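Shared Worktable – Frequently Asked Questions
Sturero Center, Altelcombe

The worktable may be used by all registered members. Please read the answers before reserving a place.
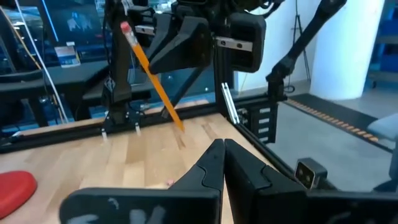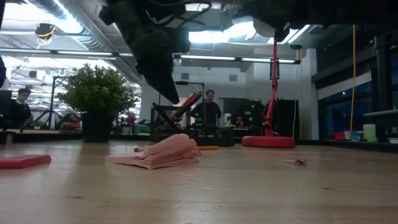
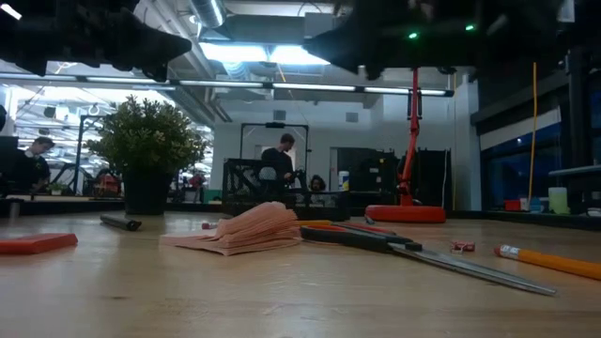 The wooden worktable, Sturero Center.

May I leave small items on the table?
Pencils and scissors may remain until closing. Scraps and wrappers must be discarded.

How long is a reservation?
Members may reserve up to 2 hours – renewals are made at the desk.

Is pink material supplied?
Yes, until the end of February, while supplies last.

Comments
Radymyr Chornovol: Are left-handed scissors available?
Mensah: Please add a pencil sharpener.

Related
Vunness Room FAQ
Storage Shelves and Labels
Membership Renewal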